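Learning Fractions Out Loud: A Term of Peer Tutoring at Khamphan Middle School
Student project report by Homa Nikzad and Surachet Sukprasert

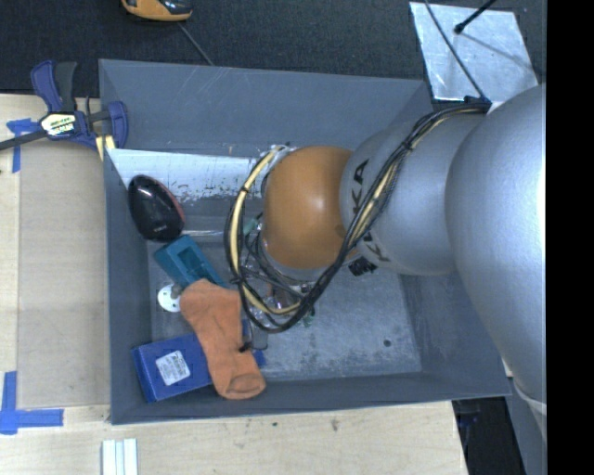
When we started in January, we wanted to find out whether sixth-graders who explain fractions to a classmate feel more sure of themselves than those who work through the same pages alone. Both of us struggled with fractions at that age (Homa still has the tear-stained workbook!), so we came to this with plenty of sympathy and, we should admit, a few opinions already formed.

Our teacher, Ms. Intarasuk, kindly let us work with 40 students over 17 weeks. Half met in pairs twice a week, and the other half used that time for quiet practice. Everyone took the same short quiz at the start and again at the end, along with a page of questions about how they felt when they saw a fraction on the board.

The paired group gained 4 points more on average, and the biggest jump came in adding fractions with different bottom numbers. Comparing fractions hardly moved in either group, and we are still puzzled by that. On the feelings page, many paired students wrote that they liked hearing a friend get stuck in the same spot.

We can't promise the pairing caused all of this. Students chose their own groups, and the talkative ones mostly chose to pair up. Vichien Yimyam, who helped us grade, also found 2 quizzes with missing pages, and we left those out.

If we did it again, we would draw names from a hat and write a longer section on comparing. Warm thanks to Daranee Limsakul for reading our drafts, even the very long first one.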